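How to Shop for a Week of Dinners Without Falling for the Usual Tricks

Posted Dec 7, 2019 by Lionel Courtois

I have read a lot of advice on cutting a grocery bill, and most of it doesn't survive a trip to a real store. Buy in bulk. Make a list. Never shop hungry. Fine, but I did all of that for years and still threw out a bag of slimy spinach every Sunday. What follows is the method I use now. It isn't magic and it won't cut your bill in half, whatever the headlines on other sites say.

What you need

A pen, the back of an envelope, your last two or three receipts, and 13 minutes before you leave the house. You don't need an app. I tried the Flonel planner for a month and spent more time correcting its idea of what was in my pantry than I did cooking.

Step 1. Look in the fridge first

Write down only what has to be eaten soon. Half an onion, the end of the sour cream, four carrots going soft. Skip the frozen peas and the canned beans, they can wait. People who tell you to do a full kitchen inventory every week either have very small kitchens or don't do it themselves.

Step 2. Plan four dinners, five at most

Every meal plan I see has seven. I don't know who these people are. Something always comes up: leftovers, a late night at work, a neighbor with too much chili. Plan four dinners and use at least two things from the fridge list. If you get to day five with nothing, eggs exist.

Step 3. Write the list in store order

Walk the store in your head and write things down as you would reach them. At the Wurnamar in Rodville, where I do most of my shopping, that means produce, bread, meat, the middle aisles, then dairy along the back wall. Your store will be different, and it will probably get rearranged in April like mine did. I have my doubts about why stores do that. When it happens, redo the order once and move on.

Put an amount beside anything sold loose. "Potatoes" on a list gets you a five-pound sack. "Potatoes, 4" gets you four potatoes.

Step 4. Take a basket if you can carry it

A cart has room for things you didn't come for. A basket starts to hurt your arm at the point where you should be finishing up anyway. I don't want to oversell this one. I once read that switching to a basket would change my life, and it saved me a few dollars and gave me a sore elbow. If you're feeding a family or buying milk by the gallon, get the cart.
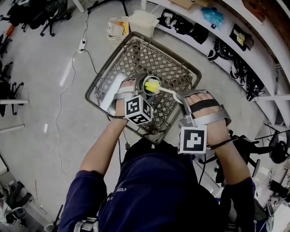 Heavy and hard things go in first, which sounds obvious until you remember that produce is at the front of nearly every store and the cans are in the middle. So either leave the tomatoes and the soft fruit for a second pass, or keep one end clear and slide the cans in there when you reach them. I do the second. The second pass takes you by the bakery again.

Step 5. Read the small number on the shelf tag

The unit price is the only number worth comparing. The big package is usually cheaper by the ounce, but usually is doing a lot of work in that sentence. Last month the large jar of Skov mustard at my store cost more per ounce than the small one, with a bright yellow "family value" tag hanging off it. Check that both tags use the same unit, too. One will be per ounce and the other per pound, and you'll be standing there dividing by 16.

Be suspicious of "10 for $10." In my store you can buy one for a dollar. Some stores do require the full number, so read the tag.

Step 6. Decide about sales before you get there

My rule is that a sale item has to be something I've bought in the last two months. If I haven't wanted canned artichokes since summer, I don't want them now. Meat is the exception, if you have freezer space and will label it. An unlabeled brown lump is not a saving.

Step 7. Check the receipt before you leave

Stand off to the side and read it. I went back through 70 of my old receipts last winter and found 17 with a mistake on them, mostly sale prices that hadn't rung up. Most were small. The worst was a bag of lemons charged twice.

Does it work?

Somewhat. Over a year I figure I kept a little over $200 that would have gone into the trash as spoiled food, and I'd be wary of anyone promising you much more from a list and a pen. The spinach still goes bad sometimes. I've started buying frozen.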